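Polesgate library to stay open later after 871 sign petition

Polesgate Library will open until 8pm on two evenings a week from September, after a petition asking for longer hours was signed by 871 people.

The change was agreed by Berden District Council on 01/08/2023. It will run for a year, after which councillors will look at visitor numbers and decide whether to carry on.

The library in Cordeiro Street currently shuts at 5pm, and at 1pm on Saturdays. Evening opening was dropped nine years ago when the council cut its library budget. Users have complained ever since that people who work outside the town cannot get there before the doors close.

Laurinda Torres, who started the petition in May, commutes to a job at a building society and gets back to Polesgate at twenty to six most days.

"I was paying for a library I could only use when I had a day off," she said. "I asked at the desk whether other people had raised it and they said it came up every week. So I printed some forms and stood outside the Co-op."

Copies were also left at the doctors' surgery, the leisure centre and both primary schools. The council's rules say a petition must be discussed at a full meeting once it has 400 names from people living in the district, and it passed that mark before the end of the month.

The extra hours will be covered by existing staff and one new part-time post. A report to councillors said the cost would be met from money set aside for repairs to the former Vuvora Hall, which has since been sold.

Not all councillors were in favour. Some asked why Polesgate should have later hours when the smaller branch in Berden village opens on only three days. Officers said the village branch would be looked at separately and a report would come back in the new year.

The children's section will stay open during the new hours, but the local history room will close at 5pm as it does now. Anyone who wants to see parish records or old newspapers in the evening will need to ask for them in advance, and they can be read at the tables on the ground floor.

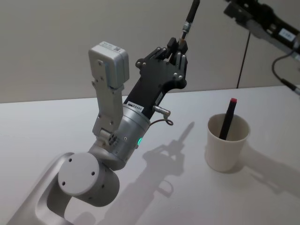 The self-service machines for borrowing and returning books will work as normal until closing time. Printing and copying will stop a quarter of an hour before the doors shut, and charges are not changing.

The council also agreed to let local groups book the upstairs meeting room on the late evenings. It holds up to 100 people and will be free for the first term to groups based in the district. A reading group, a Portuguese conversation class and the Polesgate allotment society have already asked for slots.

Parking behind the library is free after 6pm. Before then the usual charges apply, and drivers are being asked not to use the bays marked for the surgery. The last number 2 bus towards Berden leaves the stop opposite at ten past eight.

Ms Torres said she was pleased with the decision but would have liked a later finish on Saturdays as well. The council said this had been looked at but was not part of the plan for this year.

The two evenings will be confirmed on the library noticeboard and on the council website before the end of the month. Groups wanting to book the meeting room can get a form from the front desk.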